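Specify the holes, then the load

Published load ratings for storage furniture are read too generously. A bench sold with a rating of 2000 pounds will carry that figure only when the load is static, evenly spread and sitting on a level floor. Most shop loads meet none of those conditions.
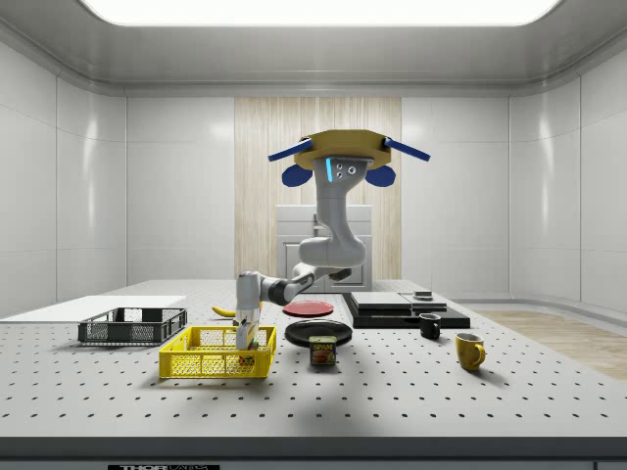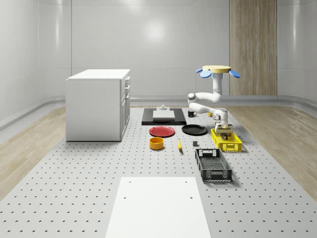
My argument is that buyers should ask for a point load rating first and treat the distributed rating as secondary. Sadao Kudo made a similar case in the Nudura shop manual, where he recommended derating any distributed figure by up to 60 percent for concentrated loads. I consider that reasonable for solid tops. A perforated tabletop, such as the gray one under the yellow container, needs its own number, as the material left between holes carries the bending stress and hole spacing matters as much as thickness. The Druvura and Brosteo catalogs list thickness and omit spacing. A buyer cannot calculate anything from that.

Deok-su Wi objects that point load tests are expensive and that few customers read them. The first part is true. The second follows from how the sheets are written — a rating with no contact area attached is of no use to a reader. Nägeli prints the contact area beside each value, and the whole table fits in four lines.

Until other makers do the same, I would put heavy items directly over the legs and leave the center span for light work.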